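Betach Opens Doors on Hillside Library and Workshop in Prurkari

PRURKARI, December 6, 2018

Betach, the architecture and interiors studio led by Li-hua Wei and Periklis Bakalis, is delighted to share its newest finished building: the Piltitz Library and Workshop, a public reading and making space set into the slope above the Sin River. The building covers 3000 square feet over two levels and is now open to everyone in the town.

The project replaces a feed store that had stood on the site for decades and had been shut for years before the studio first saw it. The old stone retaining wall at the back of the lot was sound, so it stayed. The new building leans into it, with the library upstairs at street level and the workshop tucked underneath, opening onto a gravel yard on the river side.

"We fell for the wall first," said Li-hua Wei, founding partner at Betach. "It's rough and mossy, and every mason in town has an opinion on who built it. Once we knew we could keep it, the rest of the plan came quickly. You walk in from the street, you see books, and then you see this huge old wall rising up past the stairs with daylight washing down it. I still grin every time I come through the door."

A long skylight runs the full length of the wall and brings sun down to the lower level until midafternoon. The stair sits directly below it. Its treads are thick white oak, and every third tread is widened at one side to make a seat, an idea that came out of an open evening in August when local kids were asked where they liked to read. Most of them said on the stairs.

The roof is a single slope that follows the hill, covered in standing-seam zinc that will dull to a soft gray over the coming winters. Outside walls are clad in larch boards, left without stain and set vertically. On the street side the boards are spaced apart in front of the windows, so that the reading room gets shade in summer and the building glows through the gaps after dark. On the river side the wall opens up completely, with 5 large sliding doors leading from the workshop to the yard.

Structure was one of the harder parts of the job. The ground on the downhill side is a mix of clay and old fill, and the first design, a plain concrete slab, would have called for far more digging than the site could take. Engineer Kwan-ho Kuo proposed a row of short piers under a timber frame instead, which kept the trucks off the slope and saved a pair of mature black walnuts that shade the yard.

"The walnuts were right where everybody wanted to park the excavator," Kuo said. "I'm very happy they're still there. The frame is Douglas fir, all of it exposed, and the carpenters did beautiful work on the joints. Go look at the one over the front desk. They cut that by hand!"

Inside, the palette is warm and simple: fir overhead, pale lime plaster on the partition walls, and dark green linoleum underfoot in the reading room. Shelving was designed by the studio's interiors lead, Sze-wing Chang, and runs low through the center of the room, so that a person standing at the desk can see clear across to the river windows. Taller shelves line the north side. The children's corner has a raised floor with drawers underneath for puzzles and picture books, and a round window at just the right height for a four-year-old.

Chang also chose the lighting, which is made up mostly of small shaded pendants hung over the places where people sit. Overhead light is kept low everywhere else. The reading room is quiet, too. Wood-fiber panels between the rafters soak up most of the noise, and a cork-lined door separates the stair from the workshop below.

Heating comes from a heat pump feeding pipes in the lower floor, with the stone wall helping to hold warmth overnight. In summer, vents at the top of the skylight let hot air out and pull cooler air up from the yard. The studio expects the building to need very little mechanical cooling, and has left space beside the plant room for batteries should the town choose to add solar panels later on. 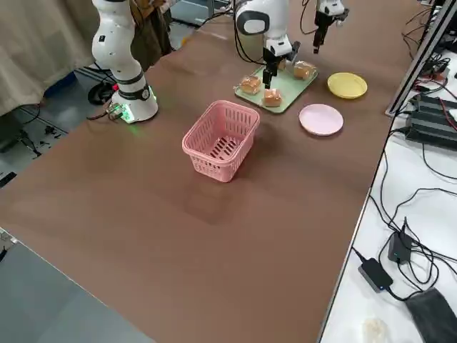
Furniture for the workshop level was planned with just as much care as the rooms, and the tables were the subject of many happy arguments. Betach wanted surfaces that could take a class, a repair session or a neighborhood lunch without fuss, and settled on long runs set well clear of the walls so people can work from either side. Color got its own round of talks. A brown top like the one shown here is forgiving and easy on the eyes, and light things stand out well on it, as the mint-green tray with its wrapped bread does. The studio went with a similar brown for the workshop and kept the paler tops for the reading room upstairs.

"A table is the piece of architecture you touch the most," said Sze-wing Chang. "We tried out samples with paint, glue, coffee and soup. Some of them looked great for a day and awful by the end of the week. I wanted tops that people wouldn't feel nervous around."

The workshop has a deep sink at each end, a wall of pegboard, and a store for clay and lumber that can be loaded straight from the yard. Power is dropped from the ceiling on reels, which leaves the floor clear for rearranging the room. A small kitchen sits under the stair and serves both levels.

Feng-yi Cheung, head librarian, has moved the collection in over the past weeks and is already planning evening hours for the lower level.

"Our old space was one room over the post office with a single window," Cheung said. "Now we have the river, we have the trees, and we have somewhere to spread out. People keep coming in to ask if they're allowed downstairs. Yes! Please go downstairs."

Landscape work on the yard will carry on into spring, with a path down to the riverbank, new planting under the walnuts and a bench built from stone recovered during the dig. Bike racks are already in place by the street entrance, and a step-free route connects the sidewalk to both levels by way of a ramp along the south side.

Project details

Name: Piltitz Library and Workshop
Location: Prurkari
Floor area: 3000 square feet
Levels: 2
Architecture and interiors: Betach
Partners in charge: Li-hua Wei, Periklis Bakalis
Interiors lead: Sze-wing Chang
Structural engineer: Kwan-ho Kuo

About Betach

Betach designs libraries, schools, homes and small public buildings, with a focus on timber construction and the reuse of older structures. Drawings, material samples and a model of the Piltitz building are on view at the studio during office hours. Press requests for plans, sections and interviews with the design team may be sent to the studio's front office.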